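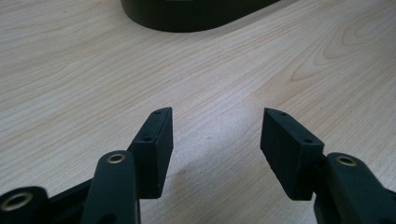 Slow hands teach better
by Gisela Haberkorn

In my opinion we are too proud of big numbers. At Prekar we recorded 400 demonstrations in May, and everybody was happy with the figure. Later my colleague Puspita Krishnan trained once with all of them and once with only the 40 that Theda Grube had made. The small set gave the steadier robot.

Theda works slowly. Before she closes the gripper she waits a moment with the fingers open, and she comes to the object always from the same height. The rest of us were hurrying, me included, and the robot has learned our hurry very well.

I do not say that everyone must move like Theda. But I would pay people for the hour and not for the recording, and I would let them throw away a bad attempt without asking. At present we keep everything.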